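Home Equipment Benches Parts Contact

Lendus Two-Arm Bench Cell
January -- by Tonantzin Bañuelos

The Lendus is sold as a bench cell that "frees your people for better work." I have read that line on plenty of spec sheets, and I'd ask which better work, and who is paying for it.

What you get is 2 arms and a control box for small-parts transfer between bins and trays. Lendus claims up to 600 moves an hour. At the Grosberg shop, where we tried it, 191 was a decent hour once parts started arriving tangled.

The packers there did not go home early. They refill bins, clear jams and learn the teach pendant, and two of them now do that on the Saturday shift with no change in pay grade. Less wrist strain, they say, and more standing around waiting on a machine. I believe both.

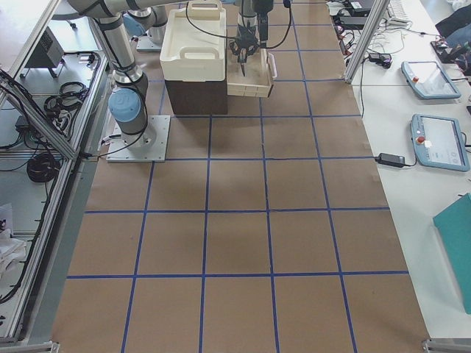

Allow 24 hours of paid training per operator before you judge the thing. The brochure says an afternoon. It also skips the floor space -- the cell needs clear access on all sides, and somebody's workstation usually has to move.

Worth a trial if your parts are uniform. Ask for the trial in writing, and ask the packers afterward.

Related items
Cillus tray feeder
Mao parts bin, stackable
Lendus spare gripper fingers
Grosberg bench mat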